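**Session 7 handout: comparing two gripper finger types on thin, stiff objects**

Lab section, Tuesday group. Bring this sheet with you. The written part is due before the next session.

## Background

Last week we worked with blocks and cups. Those are forgiving: a parallel gripper can be off by a good margin and still close on them. A thin panel is harder. It has almost no depth in the closing direction, it can turn about the contact line, and if the two fingers don't meet it at the same moment it gets pushed sideways before it is held.

The two finger types we compare are:

- **Fuvden flat pad.** Straight inner face with a separate pad. Large contact area.
- **Terell ridged tip.** Narrower contact, meant for small parts.

The arms and the controller stay the same for both. Only the fingers are swapped. The controller runs the Cluvby position loop with the force limit set to 400 in controller units. Do not change this value between trials.

## Part A: Holding a panel upright

Bring the arm in from above, close on the lower part of the panel, and wait for the force reading to settle before you lift. Most of the panel will stick out past the fingers, so a small angle error at the pad becomes a large one at the far end. Watch the wrist camera view for this. 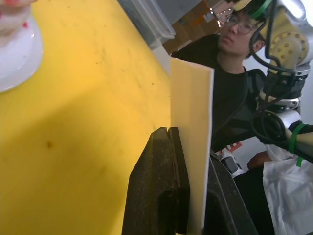 Olesia Shevchuk objected that the wrist view makes the tilt look worse than it is, and that she would trust the joint readings first. Fair point. The wrist camera turns with the wrist, so "up" in the view is not up in the room. Use the view to judge the angle between panel and finger, and use the joint readings for the angle between panel and table. Write down both.

For each trial record:

1. Finger type
2. Closing speed
3. Angle between panel and finger after closing
4. Whether the panel moved during the lift (yes, no, slight)
5. Anything odd, in a few words

Trials where the panel was dropped still count. Leave them in the table and mark them with a D.

## Part B: Two arms, one card

Now the same problem with a second arm close by. One gripper holds a card and the other approaches its edge. The grippers work within a short distance of each other, and there is an obstacle on the mat behind them that neither arm may touch. In this setup it is a small cake, which is soft and low and a good test of whether your clearance height is set properly.

Plan the approach for the second arm before you move the first. Check three things on the way in: the wrist camera housing, which is wider than the gripper below it; the cables, which hang lower than you expect when the elbow comes up; and the far side of the card, which the holding arm's camera may not cover. 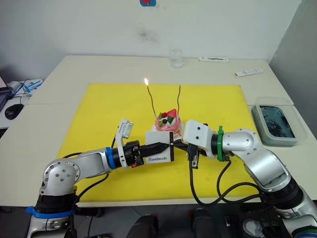
Should both grippers squeeze the card with the same force during a handover?

Start with the holding gripper at the full limit and the receiving gripper at half. Once the receiving side reports stable contact, raise it to the full limit and only then open the first one. If both pull at full force from the start, any small position error bends the card.

## Notes on the data

The reference set from last July has 1,107 closing attempts, all with the flat pad. Of those, 114 were flagged for slip during the lift. It was collected by the Fonseca group at a lower closing speed than ours, so compare the shape of the force curves and leave the absolute times alone. The column named `t_close` is measured from the command, not from first contact - this caught several people out last year.

There is no matching set for the ridged tip. Your own trials are the only data we have for it.

## To hand in

- The trial table from Part A, both finger types
- One force curve per finger type, with first contact marked
- A paragraph on which finger you would choose for Part B and why
- Your clearance height for Part B, and how you picked it

Groups of 2. One sheet per group is fine, with both names on it. If you swap fingers during the session, run the zeroing routine again before the next trial and note the time in the margin.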